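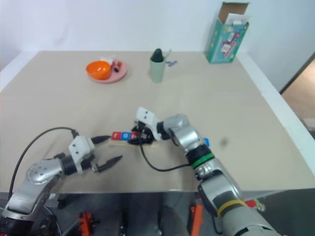

Letter Spacing and Reading Speed in Printed Labels
Amerley Kyei and Junpei Kubo
Final report, Typography and Legibility unit

1. Background
Storage labels are often set tightly so that long names fit on a short strip. Earlier class work suggested that tight spacing slows readers more than small type does. We tested this with place and product names that the readers would not know: Ramau, Weledero, Morikawa and Mavik.

2. Method
Each name was printed in capitals at three spacings: default, tight (minus 50 units per 1,000 em) and loose (plus 100 units). The typeface, colour and paper were kept the same. Nine readers took part. Labels were shown at a distance of 2 metres under the normal ceiling lights, in a different order for each reader. The reader spoke the name aloud and a second person stopped the timer. Misreadings were logged separately and left out of the timing averages.

3. Results
Loose spacing gave the fastest readings for Weledero and Morikawa. For Ramau and Mavik, the difference between default and loose was smaller than our timing error. Tight spacing was slowest for all four names. The most common misreading was in Mavik, where the A and V ran together at the tight setting. Kerning was left on during printing, which made this pair closer than the others.

4. Limitations
Hand timing is coarse. All readers were students in February classes and most had seen the default labels in the print room beforehand. Lower case was not tested.

5. Further work
Repeat with kerning off, and add names containing RN and LI pairs. The raw timings are in Appendix A.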